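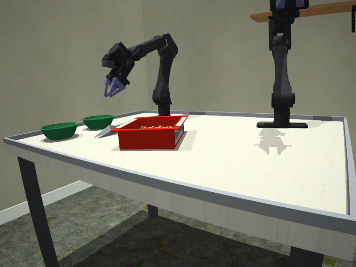 Astport Speculative Fiction Society
Minutes of the General Meeting, June 10, 2025

1. Call to order
The meeting was called to order by the chair at 7:04 p.m. in the upper reading room. A quorum was present, with 34 members signed in. The minutes of the previous meeting were approved with one correction: the title of the spring group read was wrongly given as "The Clornis Signal" and should read "The Clornis Signals."

2. Membership
Paid membership stands at 257. Members who joined under the student rate are reminded that the rate lapses one year after graduation. The secretary will send a single notice to those affected.

3. Annual anthology
The editor reported that the reading period for the ninth anthology has closed. Of the stories received, 30 have gone forward to the second round of reading. The editor noted a large share of generation-ship stories and asked that the next call for submissions state more plainly that novel excerpts are not accepted.

There was discussion of whether a story already posted on an author's own website should be treated as previously published. Several members held that the present rule is too strict and drives away newer writers. Others felt that subscribers expect work they have not seen before. It was moved and seconded that stories posted for fewer than 60 days be accepted, provided they are taken down before publication. The motion was amended from the floor to strike the words "fewer than 60 days" and insert "any length of time." The amendment failed. The original motion carried on a show of hands, with two opposed.

The printer, Engelhardt, has submitted a quote for the trade paperback. The quote holds through the end of the summer. The editor was authorized to accept it if the page count stays within the limit set last year.

4. Group read
The summer selection is "Winter Over Notov," a novel of a mining colony in its third generation without contact from Earth. Copies are available at the member discount at the front desk. Members are asked not to discuss the final section on the mailing list until after the August session — a complaint was received about the spring title.

The selection for fall was referred back to the reading panel. The two leading titles received equal votes, and one of them may be out of print.

5. Lending shelf
The librarian reported that the second and fourth volumes of the Clornis sequence remain missing. Members who have either volume are asked to return it without penalty. A proposal to limit loans to three books at a time was tabled.

6. November reading night
The reading night will be held in November, with the date to be set once the room is confirmed. Each reader will have 12 minutes, including any introduction. The chair stated that the limit will be enforced this year. Sign-up will open on the mailing list after the August session.

7. New business
A member asked whether the society would consider an award for first novels. The chair requested a written proposal covering eligibility, judging and cost. No action was taken.

8. Adjournment
There being no further business, the meeting was adjourned at 8:41 p.m.

Respectfully submitted,
Recording Secretary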